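Minow Laundry Folder, second version
Reviewed by Cecilia Appiah
14/04/2020

The Minow is a folding machine for the home. It costs $668, weighs 80 pounds and stands on the floor like a small dresser. You clip a garment to the top, it gets pulled in, and a folded one comes out in the tray below. I used it for all the family wash and kept notes.

T-shirts are what it does best. A plain cotton shirt takes 4 seconds to clip and comes out square. Pillowcases and light pants are fine too. Out of 109 pieces I fed it, most of the trouble came from the same few kinds of clothes: anything with a hood, anything thick, and anything small enough for a toddler.

Hoods are the real problem. The clips want two flat shoulders and a straight hem. A sweatshirt comes out of the basket in a heap, and someone has to find the bottom edge, turn the hood the right way and smooth the sleeves before the machine can start. By then I could have folded it myself.

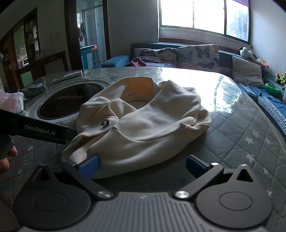
My brother-in-law, Kofi Alhassan, repairs packing machines, and he says the shop floor has the same trouble. A box keeps its shape when you grab it. Cloth changes every time it is touched, so a machine that only knows one motion will fail as soon as the sleeve is somewhere else. He thinks two fingers with soft pads and a good camera will beat rollers and clips in the end, but he would not put a date on it.

The Minow is quiet, and the tray is a good height. The manual is poor. The clips are stiff, and my mother could not open them. Jams clear from the back, so leave space behind it.

If your wash is mostly shirts and you hate folding, it will save you some work. For a house full of sweatshirts I would wait. Ours goes back on Friday, and I'm folding the hooded things on the table as before.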